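Riverside Street Residents' Association
Minutes of the meeting held 07/06/2020

2 min read

Géza Balogh chaired. The minutes of the last meeting were read and approved with one correction: the fence quote came from Kerekes, and the earlier draft had Nemeck.

Water bills
The bill for the shared meter came in at $276, up from $158 for the quarter before. Géza has asked the utility for a second reading. Members in the row nearest the alley are asked to check their outdoor taps and toilets for leaks before the end of July.

Fence on the north side
Two quotes were received. Kerekes would replace the whole run in cedar. Nemeck would keep the existing posts and change only the panels. Several members felt the posts at the low end are too far gone to keep. It was agreed to ask Nemeck to price new posts there and bring the figure back to the next meeting.

Parking
Visitors are still using the turning space. The sign ordered from Pivex has not arrived. Until it does, please ask guests to park on the street. A proposal to paint lines was put off.

Trash and recycling
Kovix has changed the pickup time to early morning, so bins need to be out the night before. Flattened boxes only. One member asked if yard waste could go in the green bins. Géza will call and find out. 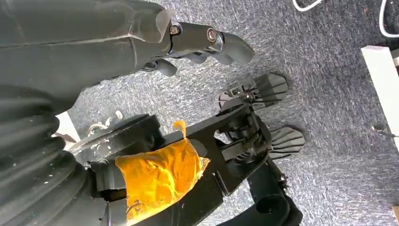 Garden plots
There are 3 plots open. The fee stays at $20 for the season and can be paid by check or cash. The hose by the shed has a split near the nozzle and will be replaced out of the plot fees. Plot holders want the compost heap moved further from the path, and this was agreed.

Other business
The street light outside the corner house has been reported again. There was a request to keep dogs on a leash near the plots.

Next meeting: to be set once the fence figure is in.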